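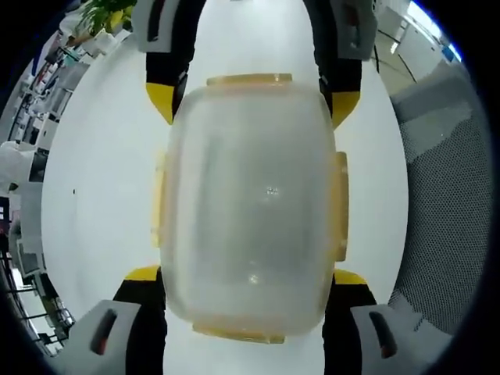
Nendanska Household Goods, Virnham site: Returns and Repacking Department

Minutes of the department meeting, Thursday, 2:15 p.m., upstairs office

Minutes of the last meeting were accepted with one correction: the late shift break is 20 minutes.

1. Hand-held grippers
Staff have so far recorded 713 handling runs with food storage containers. The recordings go to Boltov, who are setting up the arm for the repacking line. Frosted containers with four locking tabs remain the slowest item. Two people reported sore wrists after a full morning. Agreed: no one uses a gripper for more than 39 minutes without changing tasks.

2. Jobs on the line
Management confirmed that the arm will take over lifting and placing. Checking tabs and rims stays with staff. Staff asked if the evening shift would lose hours. Management could not answer and will reply in writing before the November meeting.

3. Pay grade
The packing grade dates from 1977 and does not mention recording work. The union rep will ask for it to be added. Not agreed yet.

4. Training
The Giáp course on stopping and restarting the arm is open to both shifts, in paid time. Sign-up sheet is by the time clock.

5. Other business
The dock door still sticks. Reported again.

Meeting closed at 3:05 p.m.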